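2025-12-11

The ops manager at Saarinen warned me before I'd even sat down that she wasn't going to talk about artificial intelligence. "I'll talk about spare finger pads," she said, "because that's what blew my October budget."

Fair enough! I'd come to ask how a small outfit plans for this gear, and we spent most of an hour on consumables, cables and where to put things when you run out of shelf. She looks after equipment for the household tasks program, which at the moment means putting rubbish in a bin, over and over, with hand-held grippers.

Her first plan had one line in it: grippers. She got quotes from Herkow and Itby, and the Itby one was cheaper until she added the service plan. "I had 29 line items by the time I'd finished," she told me, laughing. "Five of them were grippers or bits of grippers. The rest was chargers, storage, cases, someone's time to check the recordings – all the stuff I'd left out."

So would she rent next time? She thinks so, at least for the first three months. Nutow will do a lease with swaps included, and she reckons she'd pay a bit extra to never again wait on a courier with people standing about. What she wouldn't do is buy for the hard jobs first. "Everybody wants to see it fold a fitted sheet. Start with the bin. A bin costs next to nothing and you learn what your people need in their hands."

I asked about the rooms, too. She prefers a lived-in kitchen to a purpose-built set, partly for the cost (a set was quoted and quickly crossed off) and partly for the clutter. The money went on a second round of pads instead, and she's still a little cranky that they're only sold in packs of three.

Next year's request is already in. She's asked for more storage and hasn't heard back.
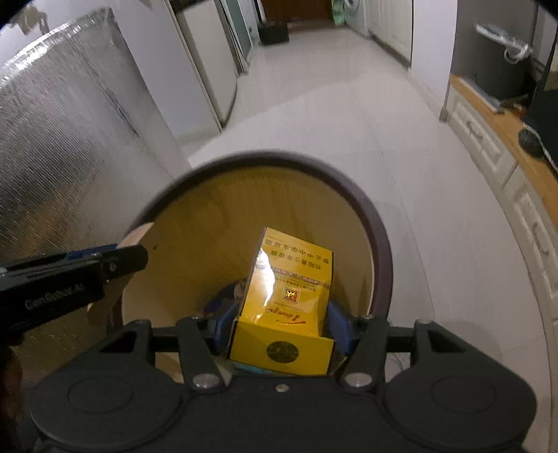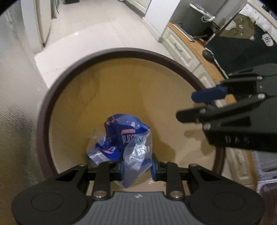
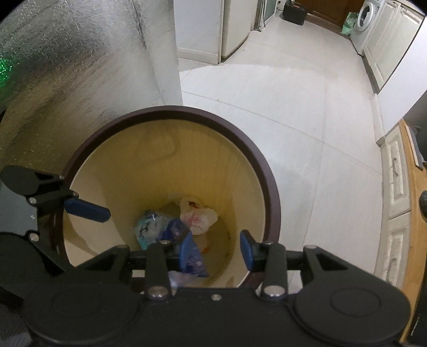
*Bin work with the hand-held grippers, blue pads fitted.*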